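Robótica de servicio — Apuntes de la sesión 6
Profesora: Tonantzin Gallegos
Viernes, 13 de enero de 2023

¿Saben ya las máquinas hacer las tareas de casa?

Respuesta corta: algunas, a ratos y con alguien cerca. La larga ocupa el resto de la hora.

1. Qué entendemos por «hacer una tarea»

En la prensa, un robot hace una tarea cuando hay un vídeo en el que la hace. En este curso pedimos bastante más: que la haga en una casa que no conoce, con objetos que no ha visto, y que al terminar no haya que repasar el trabajo. Un lavavajillas cumple ese criterio dentro de su caja. Un brazo que recoge el salón, de momento, no.

Conviene separar tres cosas que los folletos mezclan: percibir el objeto, agarrarlo y saber dónde va. Casi todo el progreso reciente está en la primera. La tercera suele resolverla una persona, antes de empezar a grabar.

2. El caso Titunitz

Leímos el informe del proyecto Titunitz (repartido en la sesión anterior). Los autores hablan de 1303 intentos de agarre en simulación, de los que 591 acabaron con el objeto en su sitio. No llega a la mitad. El resumen, sin embargo, dice «capacidad demostrada de ordenar una vivienda». Busquen en el texto dónde se define «ordenar». Yo no lo he encontrado.

Otro detalle de la página de métodos: los 15 objetos del catálogo son rígidos. No hay ropa, ni cables, ni bolsas. Quien haya recogido una habitación de verdad sabe qué proporción de lo que hay en el suelo es rígido.

3. Objetos planos: cuadros, bandejas, libros

Parecen fáciles y dan muchos problemas. Un cuadro enmarcado sobre una superficie casi no deja sitio para meter un dedo por debajo. La pinza de dos dedos tiene que tomarlo por el borde, y el borde es fino y a menudo oscuro. Si además el fondo es oscuro, la segmentación por color sirve de poco y hay que confiar en la profundidad, que en los cantos delgados falla con frecuencia.

Queda el peso. Un marco sujeto por una esquina gira sobre el punto de contacto. En el simulador se puede subir el coeficiente de fricción hasta que deje de girar — y hay quien lo sube. Miren siempre ese parámetro antes de creerse una tasa de éxito.

4. Para el próximo día

Leer la ficha comercial de Tondska y subrayar cada verbo en futuro. Traer una tarea doméstica propia, cronometrada, descompuesta en agarres. Vale poner la mesa; no vale «limpiar la cocina», que son muchas tareas distintas.

Pregunta para discutir: ¿qué tasa de fallos aceptarían en un robot que maneja sus fotos enmarcadas? ¿Y en uno que solo mueve cojines?

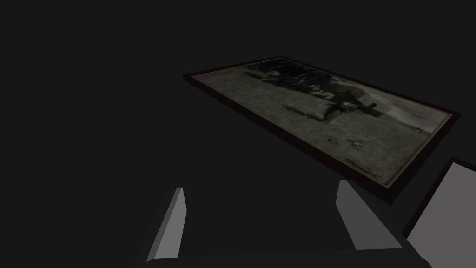

Figura 1. Cuadro enmarcado y pinza de dos dedos en simulación, con poca luz (apartado 3).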